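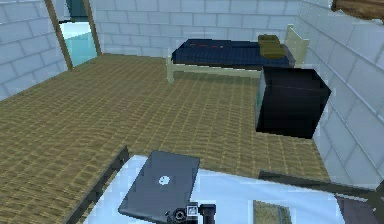
Vue caméra, scène « chambre » : portable fermé sur la table, pince en bas.

Ticket 432 — règle de dégagement ignorée au-dessus d'un objet fragile
Ouvert par : Loïc Marchal
Projet : Luretti (simulation)
Priorité : 2

Salut à tous ! Je rouvre le sujet, désolé Blandine. Notre guide de bonnes pratiques demande 4 cm de dégagement minimum au-dessus de tout objet classé fragile, et le portable gris l'est depuis septembre. Or dans cette scène le vérificateur ne lève aucune alerte, même quand je descends la consigne à 2 cm (j'ai essayé exprès, évidemment).

J'ai d'abord soupçonné le rebord sombre de la table, qu'on avait déjà eu comme faux obstacle dans le ticket 311. Fausse piste — je l'ai sorti du calcul, même résultat.

Réponse de Clémence Gilbert :
Regarde la classe de l'objet. Chez moi il est passé en « décor » à l'import, du coup la règle ne s'applique pas.

Loïc :
Bingo, c'était ça ! Reclassé en fragile, et l'alerte tombe à chaque essai sous le seuil. Je propose d'ajouter au guide : tout objet posé sur un plan de travail est fragile par défaut, et on déclasse à la main, avec un nom en face. Sylvain, tu valides la formulation ? Je laisse le ticket ouvert en attendant, il me reste le petit carré beige à droite de la pince à reclasser.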